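Startseite | Foren | Tennis | Material | Regeln

Suche im Forum Suchbegriff eingeben Los

Thema: Bespannung im Winter – runter mit den Kilos?

skov_tove
Unsere Halle hat im März noch gefühlte Kühlschranktemperatur, und mein Schläger spielt sich wie ein Nudelbrett. Geht ihr mit der Spannung runter? Ich hab die Kadine drauf.

grimur_m
2 Kilo weniger, fertig. Mache ich seit Jahren so.

Rückhand2102
Zwei Kilo? Damit schieße ich die Bälle über den Zaun. Eins reicht völlig, den Rest erledigt das Alter der Saite.

grimur_m
Du schießt sie auch im Sommer über den Zaun.
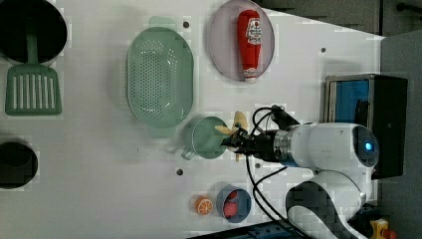
Rückhand2102
Im Sommer ist es der Wind. Zurück zum Thema: Wer nach ungefähr sechs Wochen nicht neu bespannt, braucht über Kilos gar nicht zu reden.

O. Bach
Sehe ich anders. Meine Flavo hält die ganze Hallensaison, und verloren habe ich bisher immer aus anderen Gründen. Die kenne ich leider alle.

skov_tove
Also ein Kilo runter und zur Not eine dickere Jacke. Bespannt hier jemand selbst?

grimur_m
Ja. Zwei Kilo.

Ähnliche Themen
Skoser oder Kirkegaard für den Tennisarm?
Griffband wickelt sich ab
Aufschlag von unten – Frechheit oder Taktik?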